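Accueil > Données > Postes de travail > Nimura – tri et dépose > LISEZMOI

# Nimura – tri et dépose en bol : fiche du jeu de données

Version de la fiche : 2021-04-24
Responsable des données : Nuala Quinlan
Responsable de la cellule : Torben Kasten
Suivi du poste et des opérateurs : Philomena Coughlan

## 1. Objet

Ce dépôt contient les enregistrements de la cellule Nimura, installée à l'atelier de conditionnement de Joltham, ainsi que les relevés de poste des opérateurs qui travaillent avec elle. Les deux ensembles sont publiés ensemble. Les premières demandes internes ne portaient que sur les trajectoires du bras ; le service de Philomena Coughlan a demandé que les données de poste soient jointes dès la première version, au motif qu'un taux de réussite par prise ne renseigne pas sur la charge de la personne qui alimente la cellule, traite les arrêts et contrôle les bols en sortie.

Le jeu comprend 1 197 épisodes. Un épisode correspond à une tentative de prise d'un objet suivie, si la prise aboutit, d'une dépose. Les relevés de poste couvrent 19 opérateurs, répartis sur 2 équipes.

## 2. Contexte de travail

L'atelier de Joltham prépare des coffrets de dînette pour le compte de tiers. Avant l'automatisation, la mise en bol des pièces se faisait entièrement à la main, sur une table longue, à cadence imposée par le convoyeur aval. Le poste était tenu par rotation.

Depuis octobre, une partie des références passe par la cellule. Le poste manuel subsiste pour les pièces plates, les pièces souples et toutes les commandes hors série. Le travail de l'opérateur affecté à la cellule se compose désormais des tâches suivantes :

- présentation des pièces et du récipient dans l'enceinte ;
- lancement du cycle et surveillance ;
- reprise manuelle après échec ;
- saisie du motif d'arrêt ;
- contrôle du récipient avant transfert.

La saisie du motif d'arrêt n'existait pas auparavant. Elle a été ajoutée à la demande de l'équipe d'intégration et constitue, d'après les entretiens, la tâche la plus mal acceptée. Gearóid Nic Giolla, opérateur de l'équipe du matin, l'a formulé ainsi en réunion de poste : « Avant, je remettais la pièce et je continuais. Maintenant je remets la pièce et j'écris pourquoi. » La liste des motifs a été raccourcie après cette réunion ; les anciens codes sont conservés dans les fichiers bruts et convertis dans la table `motifs_v2.csv`.

## 3. Configuration de la cellule

Le plan de travail a un décor de bois veiné. L'enceinte est en acrylique transparent. Le préhenseur est une pince à deux doigts parallèles, noire, montée sur un poignet cylindrique et travaillant par le haut. Le récipient de référence est un bol en bois clair, rond et assez profond. Les objets sont des aliments factices de la gamme Mulligan.

La caméra est fixe. Aucun opérateur n'est filmé ; l'accès des mains à l'enceinte met l'acquisition en pause. Cette règle a été négociée avant l'installation et ne peut pas être levée par l'équipe technique seule. Les épisodes où la pause s'est déclenchée tardivement ont été retirés du jeu par Nuala Quinlan et ne sont pas archivés.

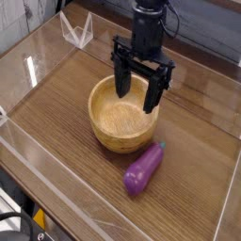

**Catégorie : PRISE-DÉPOSE / LÉGUMES FACTICES**

Bol vide, aubergine posée en biais au ras du bol, doigts ouverts. Cette disposition est codée `proche_bord` dans le champ `config_initiale`. Elle est annotée à part, car l'écart entre l'objet et la paroi du bol laisse peu de place au doigt intérieur. Dans les consignes du poste, l'opérateur n'est pas tenu d'écarter la pièce avant le lancement. Torben Kasten souhaitait l'imposer ; Philomena Coughlan s'y est opposée tant que la présentation des pièces n'était pas comptée dans le temps de cycle. Elle l'est depuis la révision de la fiche de poste, mais la consigne n'a pas été modifiée.

Les autres valeurs admises de `config_initiale` sont `dégagé`, `contre_paroi` et `dans_bol`. La dernière s'applique aux épisodes de retrait, où l'objet doit être sorti du bol et posé sur le plan.

## 4. Structure des fichiers

```
nimura/
 episodes/
 annotations/
 config_initiale.csv
 motifs_v1.csv
 motifs_v2.csv
 poste/
 relevés.csv
 entretiens_synthese.md
 LISEZMOI.md
```

Champs de la table d'épisodes :

| Champ | Type | Contenu |
|---|---|---|
| `id_episode` | entier | identifiant, sans signification temporelle |
| `objet` | texte | désignation de la pièce |
| `recipient` | texte | désignation du récipient |
| `config_initiale` | texte | voir section 3 |
| `issue` | texte | `réussi`, `échec`, `interrompu` |
| `motif` | texte | vide si `issue` vaut `réussi` |
| `reprise_manuelle` | booléen | intervention de l'opérateur après l'épisode |

La table des relevés de poste ne comporte aucun identifiant d'épisode. L'absence de jointure est volontaire : elle empêche de rapporter un échec, ou une durée de reprise, à une personne. Les demandes de jointure reçues jusqu'ici ont été refusées.

## 5. Annotation

L'issue de chaque épisode a été annotée par deux personnes, Clifford McKinnon et Nuala Quinlan, à partir des enregistrements. Les désaccords ont été tranchés en séance avec un opérateur du poste. La plupart portaient sur la frontière entre `échec` et `interrompu` : l'équipe technique classait comme interrompu tout cycle arrêté avant la fermeture des doigts, alors que les opérateurs considéraient comme un échec tout cycle les obligeant à ouvrir l'enceinte. La définition retenue est celle des opérateurs.

Les motifs sont ceux saisis au poste. Ils n'ont pas été corrigés, y compris lorsque l'enregistrement suggère une autre cause. Le code `autre` est surreprésenté en fin d'équipe ; il faut y voir un effet de la saisie et ne pas l'interpréter comme une dérive de la cellule.

## 6. Effets relevés sur le poste

Les éléments ci-dessous proviennent des entretiens et des relevés. Ils ne constituent pas une évaluation ergonomique complète.

Gestes. Les opérateurs signalent moins de gestes répétés du poignet sur les références automatisées. Ils signalent en revanche une station debout plus statique pendant la surveillance du cycle. Un siège assis-debout a été demandé et figure au plan d'équipement.

Attention. La surveillance est décrite comme fatigante sur les séries longues. Le logiciel de supervision Erkow émettait à l'origine une alerte sonore pour chaque écart de position ; les alertes sans arrêt sont désormais seulement affichées.

Échanges. Le poste manuel plaçait les opérateurs côte à côte. La cellule isole la personne affectée. L'équipe de l'après-midi a déplacé de son propre chef la table de contrôle pour rétablir un vis-à-vis, disposition ensuite reprise par l'équipe du matin.

Qualification. Le redémarrage après arrêt était réservé à la maintenance. Il est maintenant confié aux opérateurs formés. La reconnaissance de cette tâche dans la classification est en discussion et n'était pas réglée à la date de la fiche.

## 7. Limites

- Une seule cellule, un seul site.
- Objets rigides uniquement ; les résultats ne se transposent pas aux pièces souples.
- Reflets fréquents sur les parois acryliques, parfois superposés au plan de travail. Les méthodes de segmentation par couleur y sont sensibles.
- Relevés de poste déclaratifs.
- Les opérateurs en contrat court ne sont pas représentés dans les entretiens.

## 8. Usages admis et exclus

Admis : apprentissage de politiques de préhension, détection d'échec, étude des motifs d'arrêt, travaux sur l'organisation du poste.

Exclus : évaluation individuelle des opérateurs, calcul de cadences de référence pour le poste manuel, dimensionnement d'effectif. Les relevés n'ont pas été recueillis à ces fins et l'accord des équipes ne les couvre pas.

## 9. Contact et corrections

Les erreurs d'annotation sont à signaler à Clifford McKinnon avec l'identifiant d'épisode. Les questions relatives aux relevés de poste sont à adresser à Philomena Coughlan, qui les transmet aux équipes avant toute réponse. Les synthèses d'entretiens peuvent être modifiées à la demande des personnes concernées ; dans ce cas, l'ancienne version est supprimée du dépôt.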